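## 4. Kitchen Counter Tasks in Simulation

We now turn to the part of the work we were most curious about. The earlier sections dealt with clean test objects on a bare table, and the numbers there were good enough to make us wonder how much of that skill would carry over to an ordinary kitchen. Kitchens are a wonderful problem. Everything in them was shaped for human hands, almost nothing is the same height as its neighbor, and the things that need doing are so familiar that any of us can judge at a glance whether they were done well. A person who has never written a line of control code can tell you that a mug was put down too hard.

### 4.1 The counter suite

The Sketar counter suite is a set of simulated kitchens in which a fixed arm works over a countertop and the objects left on it. We built it on top of the Korard physics layer, which we chose mainly for how it treats contact between thin, smooth things. Spoons were our first headache when we began this project in May, and they are still the object we talk about most over lunch. In the older setup a spoon would either stick to the counter as if glued or shoot out from under the fingers the moment they touched it. Korard handles this far better, and the first time we watched a spoon tip up on its bowl and roll gently back down we played the clip several times over!

Every kitchen in the suite is drawn from the same template. The arm stands at one end of the work surface, the objects are placed by a random layout routine, and the walls, stone and lighting are changed from one room to the next. The routine rejects a layout if two objects overlap or if something would fall before the arm has moved. It doesn't reject layouts that are merely awkward. We wanted awkward ones, because people put things down wherever there is room, and a machine that can only work on a tidy counter has skipped most of the chore. 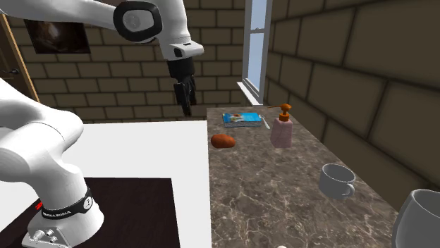

*Reading time for Section 4: 6 minutes*

**Figure 4.** A counter layout from the suite, with the gripper pointing down over the far end of the countertop. The objects include a book or box, a spoon, a loaf of bread, a soap dispenser and a mug.

The layout in Figure 4 is one we return to often, and it shows nicely why a short list of household objects can keep a research group busy. The silver spoon sits right against the edge of a flat blue object, so one of its long sides is closed off. The gripper has two fingers and both of them need somewhere to go. The loaf is round on top and offers no flat faces to squeeze. The soap dispenser has a pump head that sticks out to one side, and a grasp planned around the body alone can easily sweep a finger into the nozzle. The mug's handle points toward the front of the counter, a good direction for some approaches and a poor one for others. None of these would slow a person down for a second.

### 4.2 Tasks

We defined four chores for the suite, each stated as a plain sentence and scored by the simulator at the end of the attempt.

1. **Clear the spoon.** Lift the spoon from the counter and bring it to a marked spot near the arm.
2. **Move the bread.** Pick up the loaf and set it down elsewhere without dropping it from a height.
3. **Turn the mug.** Leave the mug upright with its handle facing a chosen direction.
4. **Make room.** Shift any objects needed so that a given patch of counter is free.

The last of these is our favorite. It has no single right answer, and it comes closer than the others to what people mean when they say they are "doing the kitchen." The arm may lift things, slide them or nudge them with the back of a finger, and the score depends only on whether the patch ends up free and everything is still on the counter and upright where it should be.

Each chore was attempted in 80 layouts, and no layout was used in training. An attempt ended when the controller declared itself finished or when the time limit was reached. A knocked-over mug counted as a failure even if the chore was otherwise complete. We argued about that rule for quite a while. A gentle tip with an empty mug is hardly a disaster, but a real mug may well have coffee in it, and we decided to score as though it did.

### 4.3 Controllers

We compared two controllers. The first, Acuña, is a planner in the classic style. It takes the known shape and pose of every object, searches for a grasp, checks the path for collisions, and executes it. Once moving, it doesn't look again until the motion is over. The second, Dallau, is a learned policy that sees the counter through simulated cameras and chooses a small motion at every step. It was trained on 1000 demonstrations, all of them collected in the suite by people steering the arm by hand. We recorded 1004 in total and dropped four in which the operator had paused for so long that the recording was mostly stillness.

The comparison is unequal on purpose. Acuña is given exact knowledge that no robot in a real home would have, and Dallau has to work from images. We wanted to know whether a policy with less information could make up the difference by reacting to what happens as it goes.

### 4.4 What we saw

On the bread task the two controllers behaved much alike. Both found the middle of the loaf, closed on it and carried it across. Acuña was quicker to start and smoother in the air. Dallau often paused just above the loaf, shifted a little, and then came down, a habit it picked up from the operators, who did the same thing when lining up by eye.

The spoon task separated them, and in a direction that delighted us. Acuña searched for a grasp with clear space on both sides. When the spoon lay flush against another object it frequently reported that no grasp existed, which was true of the scene as it stood. Dallau would place one fingertip on the spoon, drag it a short way into the open, and then pick it up. We had not written this down anywhere as a strategy. It was present in the demonstrations, but only in some of them, and the policy used it in layouts where it was needed and mostly left it alone elsewhere.

Mugs told the opposite story. Turning a mug to a chosen direction asks for a grasp that leaves the wrist enough travel to finish the turn, and that has to be thought about before the fingers close. Acuña plans the whole motion and simply picks a grasp that works. Dallau tended to take hold in whatever way was easiest, turn until the wrist ran out of range, and then stop with the handle short of its goal. In a few attempts it let go, took a fresh hold and carried on, and those are lovely to watch. We would like to see many more of them.

The make-room chore was hard for both. Acuña moved objects one at a time with great care and sometimes put one in exactly the place it would later need for another. Dallau was more relaxed about sliding things, and lost attempts when a tall object caught on its neighbor and fell. Soap dispensers were the usual victims. Their weight in our model is low down, yet a push near the pump is enough to send one over.

### 4.5 How close is this to a real chore?

Our view is hopeful, with some firm limits. A simulated arm can now do several useful things on a cluttered counter, including things that looked out of reach when we started. A tired person coming home to a messy kitchen would still find it slow, and would have to step in more often than they would like.

Several parts of the real job are also missing from the suite. Our bread is rigid, so a grip that would crush a fresh loaf costs nothing here. There are no liquids and no crumbs. The stone is patterned but never greasy, and the light changes between rooms but stays steady during an attempt. We also bolt the arm in place, which spares us the whole question of getting to the counter in the first place.

Soft bread is next on our list. Korard already supports deformable bodies at a reduced speed, and early trials suggest that a policy trained on rigid loaves squeezes far too hard at first but can be corrected with a modest number of new demonstrations. We are also adding a chore in which the arm must put the spoon away in a drawer, with the drawer closed at the start. The operators have already begun practicing it, and they report that the handle is the difficult part.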